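So I finally made it to the open day at the Karaca woolen mill in Kerkitz, after three years of saying I would. It only happens in April, the bus from Festach is slow, and I packed for about four kinds of weather (I needed all of them).

We were 40 in our group, way too many for the dye room, but our guide Şükran Akyol had a voice that carried over anything. She started out on the carding machines at nineteen and can tell by the sound when one needs oil. The looms were my favorite part. Five were running and you feel it in your teeth! The biggest one holds 3,435 warp threads, and when a single one snaps the whole thing stops and somebody has to go find it with a little hook. 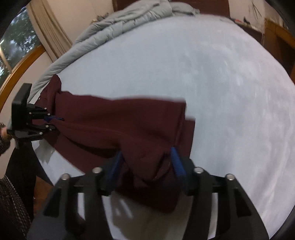

Maroon top on the bed, gray comforter shoved up toward the head end.

The guesthouse was up the hill from the mill, and the walk back after the tour just about did me in. Breakfast was bread, white cheese and a sour cherry jam I'm still thinking about. Ask for the second pot of tea, they don't offer it.

Back to the mill. The shop is in the old sorting shed, and it's cash only, so stop at the machine by the station in Festach first. I got a throw with a pulled corner off the seconds shelf and two skeins of undyed yarn for my sister. They also sell Nosard soap for washing wool, and it smells like a barn in a good way.

The tour is free, but you have to call ahead, and the afternoon one skips the dye room. Go in the morning and wear shoes you don't care about!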